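Stendevar's free tutoring program starts its second year in October, and Damilola Usman can hardly sit still when she talks about it. The phone company pays for the tablets and the data. Her team of 70 mentors does the teaching, online, in the evenings.

"We had 300 kids log in last year, and they kept coming back!" she says. "I had one girl doing fractions with her mentor at the kitchen table while her grandma listened in. Now Grandma asks questions too."

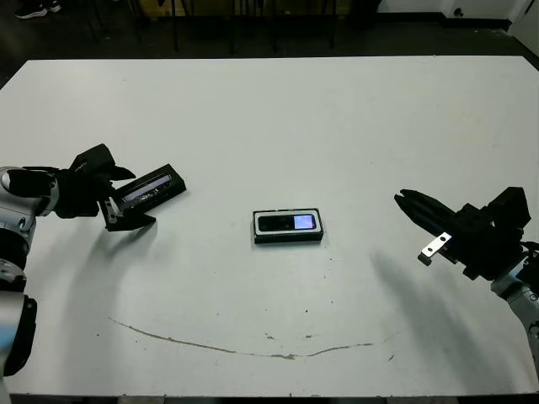

Small groups, long chats

Each mentor takes 3 students at most. Usman fought for that number, and she is glad she did.

"With a group that size you can hear who has gone quiet," she says. "You can just stop and talk about soccer for a minute - then back to reading."

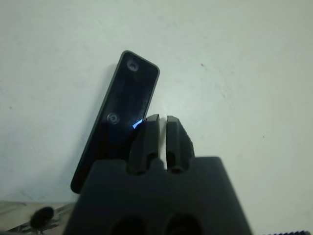

Math is still the most requested subject, with English close behind. Mentors get paid for their planning time as well, a change Usman credits to Oluwaseun Oyewole, who ran the pilot in Fallov.

"Oluwaseun kept saying, pay people for the whole job. He was so right. Our mentors stay." 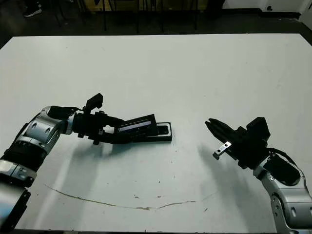
This year there will be 2 new subjects, science and music. The music lessons are the part she is most excited about, even with the lag on the line.

"You can't really sing together online," she says, laughing. "So they take turns, and they clap for each other. I love it."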